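Mirko Lo Presti
July, 7.40 am
Print this page | E-mail this thread

1/ Right, a thread about storage boxes and tabletops, as threatened. I've spent most of July sorting out the back room at our place on Kulstead Road and I have opinions now. Mute me if you don't care about handles.

2/ Background for anyone new: the room used to be where everything went to be dealt with later. Christmas lights, bike bits, nine years of school drawings, a sewing machine with no foot pedal. My sister calls it the Bermuda Rectangle (it's not even a rectangle, there's a chimney breast).

3/ I started with the floor, which was a mistake. Start with a table! You need somewhere flat to put the thing you're deciding about, otherwise you just move it from one bit of carpet to another and feel busy.

4/ So, the table. I looked at plain white, I looked at oak, and then I fell hard for grey marble pattern. Crumbs and pencil marks vanish into it. The downside is that small screws vanish into it too, so keep a saucer handy.

5/ A few of you said marble pattern looks cold. I think it depends what's round it. Put it next to beige and it looks like a bank. Put it near something dark and busy and it comes alive.

6/ Boxes next. I tried the Storndale ones first. Good depth, nice and stiff, but the lids are a separate piece and mine have already swapped partners twice. If you're a careful person you'll be fine. I am not a careful person.

7/ Then the Kistance, which my neighbour swears by. Lovely to look at. The lid clicks down so firmly that I broke a nail on it and said a word in front of my mother-in-law.

8/ What I want now is something on the side that I can get hold of. A little handle, a latch, anything, and in a different colour from the rest so I can find it before I've had coffee. White against blue is perfect for that.
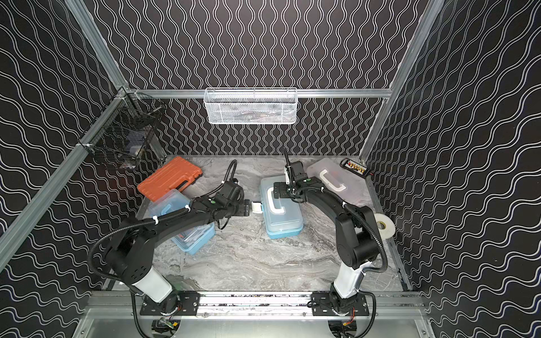 9/ WALLS. I know, I said boxes. But wavy lines! White on black, thin ones, and the trick I like is running them upright and tight on the back wall, then sideways and looser on the two side walls. Same idea, different pace. I've been thinking about it all week.

10/ My other half's response to black wallpaper in a small room was a very long silence. Then "would we still be able to find the door?" I'm taking that as a maybe.

11/ For the record, I've priced it up. Papering all four walls with the sort I want comes to £142, and that's with me doing the hanging. Leave out the chimney breast and I could knock a roll off. Or I do one wall and pretend that was always the plan – very possible.

12/ Somebody asked about matching the lines at the corners. If they change direction from one wall to the next you don't have to match them at all, which has just sold me on it even more. My last attempt at pattern matching (bathroom, seagulls) left one bird with two heads.

13/ Back to boxes, sorry. Labels: I gave up on the fancy printed ones. Masking tape and a marker. It peels off when you change your mind and I change my mind constantly. CABLES has been CANDLES and is now CABLES again.

14/ Speaking of cables, small white cable ties are my favourite thing this month. One every so often along a black lead and it stays put, and you can see at a glance where they all are when you need to snip one. The black ones look smarter but I can never find them again.

15/ The total cull so far, for those keeping score: 151 things out of the room. Most went to the charity shop on Villanueva Street, a few to my cousin, and the sewing machine went to a man who turned up already holding a foot pedal. I could have hugged him.

16/ Things I kept and will not be taking questions on: the tin of foreign coins, a lamp shaped like a pear, all the school drawings (yes, all nine years, they're in a box of their own and the lid shuts if you lean).

17/ Still to do: the shelf over the radiator, the bag of bags, a decision on the wallpaper. I've ordered two samples and they're coming sometime before the end of the month. I'll tape them up and live with them for a bit.

18/ If anyone has black patterned paper in a room with one small window, please send me your thoughts, especially about what it's like in winter. And if you know a blue box with a proper side handle that stacks, I want the name of it. Off to look for a screw I put down on the table at breakfast.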